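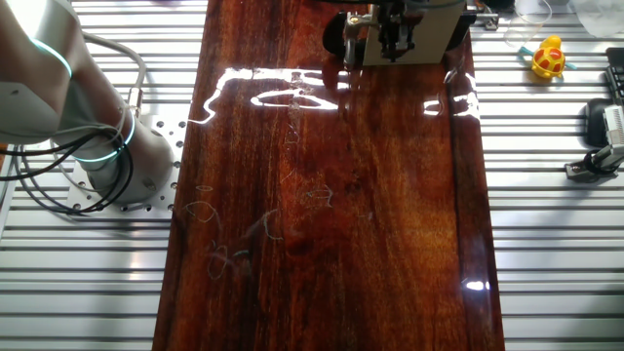
Unit 4: Programming the Artist Guest List

Course handout, Event Management for Popular Culture
Module leader: Natália Kollár

Purpose of this unit

Students will examine how a comic convention selects, invites and schedules its artist guests. The unit follows the venue unit and assumes that students have read the floor plan exercise. The case used throughout is the Muvis Comic Weekend, a two-day event held each May in a converted market hall.

4.1 Categories of guest

A convention will normally divide its artists into headline guests, featured guests and table artists. Headline guests are invited by the organizer, and their travel and lodging are paid. Featured guests receive a free table and a pass for one assistant. Table artists apply through an open call and pay for their space.

The categories should be fixed in writing before the first invitation is sent. In its second year, Muvis described two guests as "special guests" without defining the term, and both reasonably expected a hotel room. The programming lead, Callum Paterson, settled the matter by paying for the rooms from the signage budget.

4.2 The open call

Muvis received 875 applications for its most recent open call and offered 37 featured places. The remaining applicants were considered for paid tables. Applications were read by a panel of 3, each member scoring separately before the group met.

The panel scored the portfolio first, with the applicant's name removed. Sales history was not requested. Rigoberto Correa, who chaired the panel, has argued that sales figures favor artists who already attend many conventions. Students should be prepared to discuss whether this policy suits an event that depends on ticket income.

4.3 Announcing the line-up

Announcements are usually released in groups. The first group should contain at least one name known to general readers and one known mainly to collectors. An artist must not be named publicly until the signed agreement has been returned, including where a verbal agreement exists.

Each announcement should state:

The artist's name as the artist wishes it to appear
Two or three published titles
The days on which the artist will attend
Whether signatures or sketches carry a charge

4.4 Signing lines and sketch lists

Sketch requests are the most frequent source of complaints. Muvis now opens its sketch lists at 10 a.m. and closes each one when the artist says it is full. Signing lines are limited to a set number of items per person, printed on a card at the table.

Advance sales for the weekend reached 1,867 tickets. Students should use this number when completing the line capacity worksheet and should ignore door sales.

Reading

Kollár, course reader, chapters 5 and 6
Gillespie Galbraith, "Notes on Artist Alley Layout," in the Toster packet

Assignment

Draft an invitation letter to a headline guest, one page in length, and a first announcement naming four guests. Submit both through the course page before the next seminar. Letters that omit the terms of travel will be returned unmarked.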